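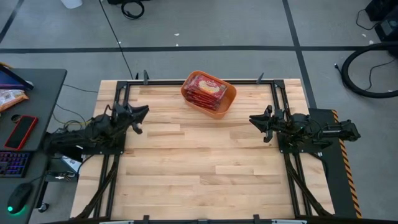

The two-arm table at Rurko, with a bin of red packets near the far rail.

New bench rules for two-arm tables

Rurko and Comar have agreed a shared set of bench rules for their two-arm packing tables, which come into force in November. They replace the separate sheets each site has used up to now.

The main change concerns the shared area between the arms. Only the bin and the items for the current task may be on the tabletop when a run starts. Phones, drinks and food stay on the operator's desk, and cables must be kept clear of the path of both arms.

Speed during set-up is limited to 200 mm per second. Anyone reaching over the rails must first put both arms on hold, even if only one is due to move. Rail clamps and base plate bolts are to be checked at the start of each shift and again after 25 runs.

Floor tape marks where visitors may stand. Where it is worn or lifting, report it and use another table until it has been replaced.

Florkotero staff working on the Dow project follow the same rules when they use our tables. Logs should be kept for 6 months.

The full text is document 773 on the shared drive. Comments on the wording are welcome until 23rd August and should go to the workshop safety desk.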